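Speaker notes: "After the meal. What stays on the table"
Ivan Panasiuk, for the Plallau household evening
Starts at 7 p.m., talk first, tea after

Before I start

Put the water on the desk. Check that the people in the last row hear me. Speak slowly, I go too fast when I am nervous.

Say thank you to the Plallau library for the room. Say also that the printed sheets are by the door and that everybody can take one home.

Opening

Good evening. My name is Ivan Panasiuk, and for three years I have kept a notebook about what my family throws away after we eat. Not the big things, like old chairs or broken lamps. Only what stays on the table when the plates are gone.

My wife thought this was a strange hobby. My daughter still thinks so. (Wait a little here, people usually smile.)

I started because of our building in Vuvik. We got separate bins in March, one for food waste, one for plastic and one for paper, and I noticed that I did not know where to put half of my own trash. I stood in front of the bins with a sticky hand and I was ashamed.

The notebook

Show the notebook, hold it up, do not pass it around.

It has 392 entries. Every entry is one table, after one meal or one snack. I write what was left and where it went. In the beginning I wrote long sentences. Now I write only words: peel, tissue, bag, bone, cup.

The most common word is peel. The second is tissue. I did not expect tissue to be so high, but if you look at your own table tonight you will understand me.

Snacks are worse than dinners

This is the main point of the first part, say it two times.

After a dinner we clean, because the plates must be washed and somebody is already standing at the sink. After fruit and tea there is no plate. The peel goes directly on the tablecloth, the wrapper goes next to it, and everybody walks to another room. One hour later the orange peel is dry on the edges and it looks like it was there always.

So the small pile is a mixed pile. It has things for three different bins, and all of them touch each other. If you are in a hurry you push everything into one bag with the side of your hand. I did this for most of my life.

Next slide. Leave it on the screen and let people look before talking.

Ask the room: what would you pick up first? Take two or three answers. Usually somebody says the plastic bag, because it is on top and it is light. Somebody else says the peels, because there are many. Both are fine. I would take the orange peels, then the crumpled tissue in front, then the bag, and then the little paper package with the red characters that lies under it. The clear container at the back I leave for last, it goes to the sink first for a rinse.

Point also to the basket behind. The fruit and the baked things in it are not waste, and when we sweep a table quickly we forget how near the good food is. At home I move the basket away before I touch anything.
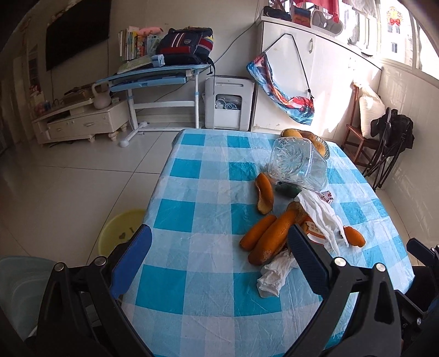 The order I use at home

Tell them this is only my order, they can make another one.

First, move the good food. Basket, bowl, bread, everything that will be eaten.

Second, collect what was growing once. Peels, ends of vegetables, seeds. I put them in one bowl with no lid. In Vuvik the food bin takes all of this, also when it is already dry.

Third, paper. A clean wrapper can go with the paper. A used tissue cannot, at least with us. Our collection rules say used tissues go to the general bin, and I was wrong about it for a full year. Ask people to read the rules of their own town.

Fourth, plastic. Thin bags I shake out and fold if they are clean. Hard containers I rinse with cold water.

Last, wipe the cloth. A plastic tablecloth is very good for this, one wet sponge and it is finished. With a cotton cloth you must shake it outside first, and please look who is walking under your balcony.

The bowl

Many people asked me last time about a special container, so talk about it shortly.

I have tried the Trovlow, a kitchen bin with a filter in the lid. It is good and my sister likes it. But for one table I prefer an old soup bowl. It stays in the middle while we eat the fruit, and the peels go in it immediately. After we started with the bowl, the children used it also, and I did not have to ask them.

I looked in the notebook for this. From the 392 tables, 262 had peel directly on the tablecloth. Most of these are from before the bowl. I am not a scientist and this is only one family — but for me it was enough.

If there is time: the weight

Skip this if it is already late.

One evening I weighed the peels from our table. It was 300 grams, from one evening with guests. I weighed them wet, so a big part is water. In summer, with melon, it is much more, and then the bowl is too small and I take a pot.

Questions they will probably ask

About smell: empty the bowl the same evening. I do not know a better way.

About small flies: cover the bowl with a plate at night if you forgot to empty it.

About citrus in a home compost: our neighbor Ban puts it in, cut small, and his tomatoes are fine. I live on the fourth floor and have no compost, so better ask him, he sits in the second row.

About guests: put the bowl on the table before they come. If it is already there, they use it.

Closing

Thank them for listening. Remind them about the sheets by the door. The tea is in the next room, and there are oranges — the bowls are on the tables.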